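Faire la vaisselle sans évier -- la méthode des deux bacs

Location sans cuisine, atelier, évier en panne... on peut laver correctement sur une simple table. Il faut 4 choses : un grand plateau à rebord, un petit bac en métal, une éponge à face grattante, du liquide vaisselle. Mes plateaux viennent de chez Govex, n'importe quels autres feront l'affaire.

1. Vider les restes à la poubelle. Tout de suite, pas aprés.

2. Les grandes pièces d'abord. Saladiers, grands bols : tenir par le bord, incliner franchement, frotter du fond vers l'extérieur. 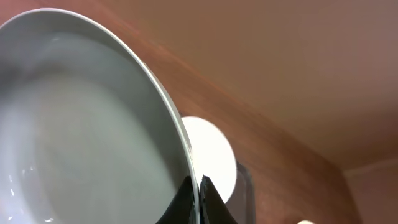

Grand bol blanc tenu incliné, par le bord.

3. Le petit bac : un fond d'eau, pas plus. L'éponge reste dedans entre deux assiettes. Le grand plateau : assiette à plat au milieu, une noisette de produit, on frotte en rond. Dessus, dessous, puis le bord.

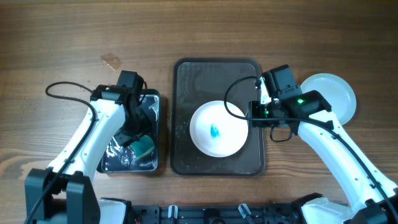 Changer l'eau dès qu'elle est grasse -- chez moi, presque 500 ml à chaque fois. Rincer à l'eau claire, égoutter debout, torchon propre.

4. Pour finir, laver les bacs eux-même. Essuyer la table, surtout si elle est en bois. Éponge bien essorée, à l'air.

Verres : avant tout le reste, eau neuve.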